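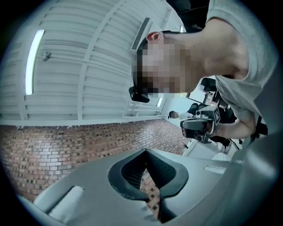 Home | Grippers | Arms | Cameras | Questions | Get in touch

Filed under: Grippers, hand-held / Questions we keep getting

Since I put up my first notes on the hand-held grippers I've had a steady trickle of emails, and a lot of them ask the same things in slightly different words. So I've gathered the questions up and answered them as well as I can. I'm not an expert in everything here. I've used three of these grippers for a good few months, I've made most of the mistakes you can make with them, and I've got opinions!

Which grippers did you try?

Three. The Toseck, the Drusivano (the older one with the thick handle, not the newer folding one, which I haven't had my hands on) and one we built ourselves from printed parts, which everyone here calls the Jatel after the project it was made for. I was going to include a fourth, but it arrived with a cracked finger and by the time the replacement turned up I'd already finished most of the tests.

Why hold the gripper yourself when you've got an arm?

Speed, mostly. I can do a job by hand with the gripper in a few seconds, and driving our arm through the same job with a joystick takes minutes and makes me want to lie down. You hold the thing, you do the task, the camera on it records what the fingers see, and later on the arm gets to learn from that. You also move more naturally. When I drive the arm remotely I go stop, start, stop, start, and the recordings look like it.

The arm still matters, mind you. Everything gets checked on the arm in the end, and a gripper that feels lovely in your hand can be a pain once you bolt the matching version onto a robot.

So which one is best?

You'd like a straight answer and I'd like to give you one! If I could only keep one it would be the Toseck. It's the easiest to squeeze, the fingers come back to the same place every time and the camera mount hasn't budged. The Drusivano grips harder and I'd pick it for anything heavy, like full bottles or a bag of rice. The Jatel is the cheapest by a mile and the one I swear at most, though I'm fond of it.

How many tries did you do with each?

I did 200 with each gripper for the main comparison, spread over four jobs: picking up a mug by the handle, putting a lid on a tub, folding a tea towel in half and dropping a pen into a pot. Same table, same lights, same order. I threw out any recording where the tracking dropped, then did it again until I had the full number. The tea towel took ages. I still don't much like that tea towel.

Do I need the square markers?

It depends how you're working out where the gripper is. If you've got some other tracking you trust, you can get away without. I like having a black and white marker on the top of the gripper anyway, somewhere another camera can see it, as it gives you a second opinion when the numbers look strange. Two tips if you print your own:

Use matt paper or matt sticky vinyl. Glossy ones catch the ceiling lights and vanish at just the wrong angle.

Leave a proper white border round the edge. I trimmed my first batch right up to the black because it looked neater, and then spent an afternoon wondering why half of them couldn't be read.

Check the size you type into the software against a ruler as well - printers love to shrink things a little to fit the page.

Why such a wide lens? Everything looks bent.

It does, and you stop noticing after a week or so. The camera sits very close to the fingers, so with an ordinary lens you'd see the fingers and a bit of table and not a lot else. With a fisheye you get the fingers plus a great big chunk of the room, and the tracking likes that because it has more to hold on to. Ceiling beams, brickwork, light fittings, vents: all good. A plain white wall is the worst thing you can point it at.

The catch is that you have to calibrate it properly. I do mine with a printed board held at lots of different angles, right out to the edges of the picture. If you only wave the board about in the middle (guilty) the edges come out wrong, and the edges are where a lot of your room ends up.

What about privacy, with a lens that wide?

Good question, and I should have covered it in the first set of notes. You will catch people. You'll catch yourself, for a start, every time you lean over the gripper to see what you're doing. I blur all the faces before anything leaves the recording computer, and I tell anyone who's in the room that the cameras are running. Heavy blocks are safer than a soft blur, and I'd go for a bigger area than you think you need.

Is a head-mounted camera worth adding?

I think so, for two-handed jobs especially. The gripper camera sees beautifully what's between the fingers and not much of the other hand. A small camera at about eye level fills in the bigger picture. My advice is to get the lightest one you can. I tried a heavier one first, and after an hour my neck was really complaining.

You'll have to line up the timing between the head camera and the grippers, and that's fiddly. I tap the two gripper fingers together in plain view at the start and end of every recording, like a tiny clapperboard. Low tech, works fine.

Which controller are you running on the arm?

I compared two: the one that came with the arm and a Takács box I picked up second-hand in December. The Takács is smoother at low speed and I could feel the difference straight away on the pen job, where you're creeping towards a narrow opening. For bigger, quicker moves I couldn't tell them apart. If you've got the stock one and it behaves, I'd spend the money on better fingers first.

One warning: the delay between asking for a movement and getting it was different on each box. Mine was 90 milliseconds on the stock controller with my settings, and once I'd allowed for that, jobs that had been failing by a whisker started to go through. Measure your own, please, and don't copy mine.

Soft finger pads or hard ones?

Soft, with some texture. Smooth rubber is fine on cardboard and hopeless on a damp mug. The textured pads wear, though, and it creeps up on you. I got through about 2000 squeezes on one set before the mug started to slip, and I'd been blaming the camera for days by then. Now I write the date on the back of each new pair in marker pen.

Do the hand-held fingers have to match the ones on the arm?

Yes! Same shape, same pads, same opening width, same camera position if you can possibly manage it. This was my biggest waste of time. I had slightly longer fingers on the arm, only by a few millimetres, and everything it tried to put down got pressed into the table.

How long can you use one before your hand gives up?

With the Toseck I can do a full morning if I stop for tea. With the Drusivano I need a break every 18 recordings or so before my thumb starts to ache, and people with smaller hands have told me they found it worse. The spring is just very stiff. There's a softer spring you can order and I've been meaning to try it. Swap hands if you can, and put the table at a sensible height so you're not bent over double all day (I say this, and I'm still always bent over double).

Can I have your recordings?

Not yet, sorry. I want to go through them all once more for faces and for dropped tracking. I'm happy to share the print files for the Jatel fingers, so drop me a line through the contact page and tell me which camera you're using, as there are two versions of the mount and they don't fit each other's cameras.

What's next?

The softer spring on the Drusivano, then a fresh set of lids, as the old ones have gone floppy. I'd also like to try the grippers on zips, and a couple of you have asked about cables. I had one go at cables with the Jatel and dropped the plug behind the bench, so give me a bit of time on that one.

Last updated January 15, 2024

Home | Back to all grippers | Older notes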